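Cleaning Supplies Working Group, minutes, Wednesday
Chair and notes: Lautaro Ledesma

1. Tray colors
Ivik's proposal is yellow for sponges, orange for soap, blue for cloths and the spray. The chair asked what problem this solves. Answer was that people put things back wrong. Chair doubts a color will fix that. Agreed to try it until November.
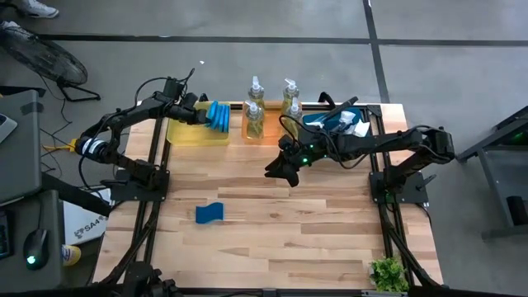

2. Soap
Drurnier quoted $1,344 for the year, Radonjić $1,349. Drurnier says theirs is "concentrated." Asked compared to what, they sent the same brochure again. The pump bottles are clear, so at least the level can be checked without lifting them.
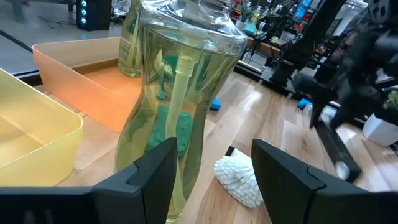 The five dollar difference should not decide this. Delivery should, and neither firm will put a date in writing. Deferred.

3. Stock sheet
Flotari wants the sheet kept on the computer and updated after each refill. The last sheet lasted 7 days. The chair is not hopeful but did not object.

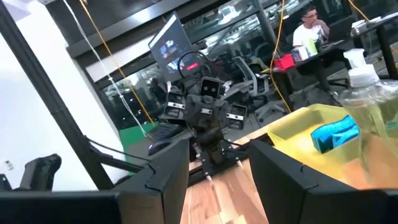

Who fills in the sheet when the regular person is out?
Whoever does the refill, before leaving the room.

4. Sponges
Request for 12 more packs. No usage figures were attached. Sent back. Sponges are to stand on edge in the yellow tray so they take up less room.

5. Layout
Trays stay in one row along the far side of the table. A second row was suggested and dropped.
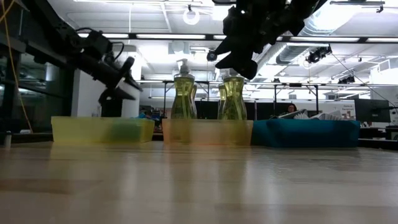 Item 5: yellow, orange and blue bins in a row.

Closed 4:40.

Recent minutes
Paper towels, second vote
Sink shelf
Glove sizes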